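Sanna Technical School Opens Kitchen Tools Project to New Students

The robotics club at Sanna Technical School will begin its second term of practical work in July. Students use hand-held grippers to practice picking up and placing everyday kitchen tools on a gridded work table. 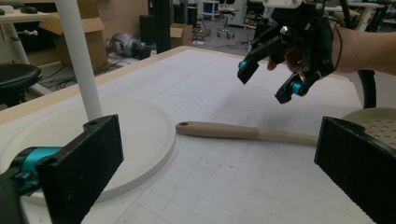

Program of Work

Members work in teams of 2 and plan each task in writing before starting. The term includes 63 hours of bench time, and up to 470 practice runs will be kept for the club's entry in the Perari Student Challenge. Slotted and long-handled utensils form the main part of the task list.
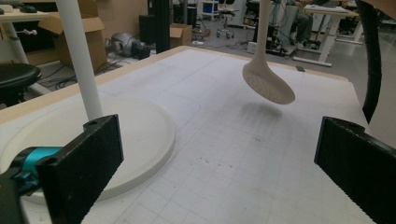
Katia Bortolotti said that writing the plan took her team longer than the task itself, and that she would like new members to be given more time for it.

The school has accepted this request. Planning sessions will now start at 4 p.m., before bench work begins.

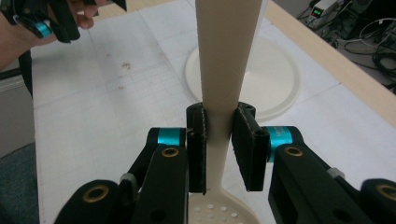 Applications are open to students in all grades, and no earlier experience is required. Forms are available at the school office.

We use cookies to improve your visit. Accept | Manage settings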